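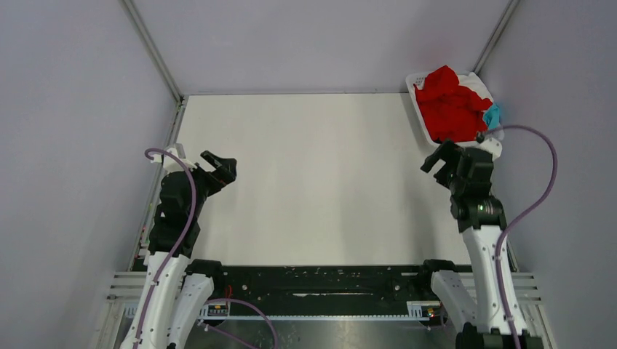
Page last changed: October, 14:20

Datasets > Eltine > Cloth Handling > Known Faults

# Eltine cloth set: right arm cable fault

This card covers the part of the Eltine set recorded at the Misdale cell while the right arm had an intermittent cable fault. Read it before training on any two-arm episode from that block.

## Setup

Two arms face a white tabletop inside a paneled enclosure. Cloths start in the white plastic basket in the far right corner. Each arm has a purple cable running down along its long white link. The task is to take one cloth from the basket, lay it on the table and fold it once.

## What went wrong

The cable on the right arm bows outward before it comes back to the link. On long reaches toward the basket it pulled on the wrist connector and the gripper lost its signal. The gripper held its last commanded position. The arm kept moving.

The Praltidex controller logged no fault, because its watchdog was set to 3000 ms and most dropouts were shorter than that. We found the problem when replayed gripper commands did not match the measured finger width.

## Affected data

- 40 episodes have at least one dropout.
- In 17 of these the arm closed on the rim of the basket and dragged it.
- The left arm is not affected.

Affected episodes carry `grip_fault = 1`. They are left out of the default split. Timestamps during a dropout are valid, gripper width is not. Joint positions can be used as they are.

## Fix

The cable was rerouted with more slack at the wrist and clipped at the elbow. The watchdog is now 30 ms and stops both arms. Episodes recorded with the new routing are in `block_c`.

## Safety

Do not reach into the basket to free a cloth while the arms are powered. A gripper that has lost signal can close when the signal returns. Press the stop, wait for the brakes, then open the fingers by hand.

## Open issues

The Obi loader ignores `grip_fault` if the metadata file is missing. Check the file first.

Related:
Eltine cloth set: main card
Misdale cell: cable routing notes
Praltidex watchdog settings
Obi loader changelog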